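Harkik anuncia caixa de raridades, mas metade já circulava

A editora Zulitz confirmou para agosto o lançamento de "Movham", caixa em vinil que promete reunir gravações inéditas do duo Harkik. São 33 faixas em 3 discos, numa tiragem de 1.762 exemplares numerados. A palavra "inéditas" aparece quatro vezes no comunicado e convém lê-la com cautela.

Boa parte do primeiro disco são as demos gravadas na garagem de Manuela Marras, que os fãs trocam em cópias de fraca qualidade desde antes do álbum de estreia. O segundo traz remisturas, três delas já editadas como lados B. Sobra o terceiro, com um concerto completo na sala Rosenthal, e é aí que a Zulitz pede que se acredite: diz ter recuperado as fitas originais, sem explicar onde estiveram nem quem as restaurou.

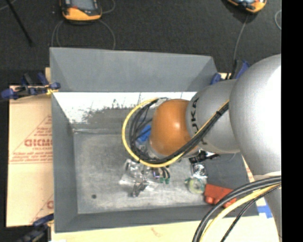
O produtor Alaric Greenberg, responsável pela seleção, garante que o critério foi "puramente musical". Fica por saber que critério musical justifica duas versões quase iguais de "Sal Grosso", separadas apenas por um refrão mais longo, ou uma passagem de som de seis minutos em que mal se ouve a voz. Quem já comprou caixas destas conhece a sensação de meter a mão num recipiente cinzento com umas quantas peças pequenas espalhadas no fundo, como o do braço KUKA da fotografia, à procura de alguma que valha o preço. Greenberg responde que "os arquivos são assim mesmo" e que cortar seria falsear a história da banda.

Marras, que deixou o duo depois da última digressão, assina um texto curto no livreto, mas não participou na escolha das faixas. A editora não quis comentar se houve convite.

A pré-venda abre no sábado, 28 de junho, apenas no site da Zulitz. Uma segunda prensagem, em vinil preto e sem numeração, poderá chegar até 3.000 cópias se a procura o justificar, o que deixa em maus lençóis o autocolante de "edição única" colado na capa da primeira. Não está prevista edição digital do concerto.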